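Neritz Workshop Help
Posted 05/11/2021 by asow393
Print this page | E-mail this page

Scuffed metal parts bin: leave it or refinish?

I have an open rectangular bin with tall sloping sides, used for small mixed parts. The inner panel is scuffed low down and the floor has gone cloudy. Does this affect anything, or is it only appearance? I would like to avoid repainting — parts go in and out daily.

Clovus
Appearance only, in most cases. Empty the bin, wipe it with mild detergent, dry it and run a cotton rag over the worn patches. If the rag snags, there is a burr; take it down with fine abrasive. If not, leave it alone. Do not paint the floor. Paint chips under sliding parts and the chips end up in the stock. Ours is gray too, with the same wear on the lower part of the inner panel, and I have left it as is.
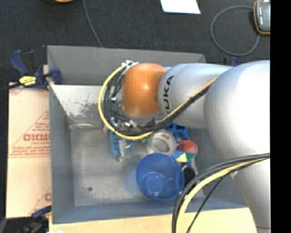

bélanger7
Agree on the paint, but detergent won't lift an oil film. Use a degreaser first, then the detergent. Also keep the pile small. Wear on mine slowed down after I stopped filling it past the first third.

rag_and_file
Just buy a plastic one.

Related items
Removing burrs from sheet metal edges
Degreaser residue on bare metal
Bin liners: rubber or felt?
Labels that stay on in December cold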